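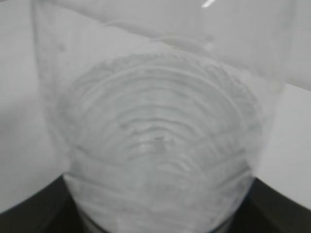 *A clear container with a ridged bottom, seen from above.*

# How to Make a Jar of Sauerkraut on Your Kitchen Counter

My first sauerkraut lesson came from my neighbor Leokadia Głowacki, back when I was renting the upstairs apartment in Zamutholm and could smell her kitchen through the floorboards. She never wrote anything down, so what follows is my own version, put together over a good many jars (and a couple of sad ones that went to the compost). It's a very forgiving thing to make, so please don't be nervous!

## What you'll need

- 1,000 grams of green cabbage, weighed after you take out the core
- 20 grams of plain salt with no iodine in it
- A teaspoon of caraway seeds, if you like them
- A big clear jar or crock, washed in hot soapy water and rinsed well
- Something clean and heavy to hold the cabbage down

I like a see-through container while you're learning, so you can keep an eye on the brine without poking at it.

## Cut and salt

Pull off the tired outer leaves and save one nice one for later. Slice the rest as thin as you have patience for. Mine is never even, and the thick bits stay crunchy, so I've stopped fussing over it.

Put the cabbage in your largest bowl, sprinkle on the salt, and then squeeze. Really get in there with both hands! It will feel like nothing is happening for the first few minutes, and then all at once you'll have a puddle at the bottom of the bowl. If your cabbage is stubborn, cover it with a towel, go have a cup of coffee, and come back to it. Stir in the caraway at the end.

## Pack it down

Add the cabbage a handful at a time and press each layer firmly with your fist or a wooden spoon. Pour in every drop of liquid from the bowl. Lay the saved leaf over the top, tuck in the edges, and set your weight on it. The brine should come up over everything. If it doesn't after a few hours, dissolve 12 grams of salt in 600 grams of water and top it off with that.

Leave a couple of inches of space, set the lid on loosely, and put the whole thing on a plate – it will bubble, and it may well spill over.

## Wait, and taste

Keep it out of the sun, somewhere on the cool side of room temperature. Press the cabbage back under once a day. After 5 days, start tasting with a clean fork. I usually let mine go two or three weeks, but a batch in July moves a lot faster, and Zbigniew Czerwiński down the street eats his when it's barely sour at all.

Cloudy brine is fine, and so is a strong cabbage smell. Fuzzy mold, pink or black patches, or a rotten smell mean the batch should be thrown out.

When you like the taste, close the lid and move it to the refrigerator, still under its brine. Ours goes on potato pancakes first.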